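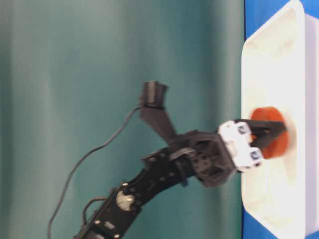
Airport Ground Leases, Session 3: Who Owns the Hangar?

Okay, picking up where we stopped in September. Last time we looked at T-hangar rentals, and a few of you asked why a pilot would ever build a hangar on land that belongs to the airport. Good question! It mostly comes down to the length of the lease.

Take our practice case, Prilusach Field. The airport leases a plot to a small developer, Makus, for 49 years. Makus pays rent on the dirt, puts up the building with its own money, and rents out 18 units. So far so good. Then you get to the reversion clause (please underline this in your copy), and at the end of the term the building goes to the airport. No check, no buyout.

Now think like a lender. With 40 years left, sure, I'd write that loan. With 3 years left? I wouldn't, and neither would the bank in your reading. That's why the resale price of a hangar slides as the term runs down, even when the roof is in great shape.

Pirihi Airpark does it differently: the tenant can take the building down and haul it off. Sounds generous, but price the demolition before you get excited.

Terms to know: ground rent, reversion, assignment, subordination, through-the-fence access.

For next time, read the Dorkside lease, sections on insurance and assignment. Leonora Manalastas is coming in to talk about waiting lists, so bring questions. And work out the yearly ground rent on one unit at $580 a month. Show your steps!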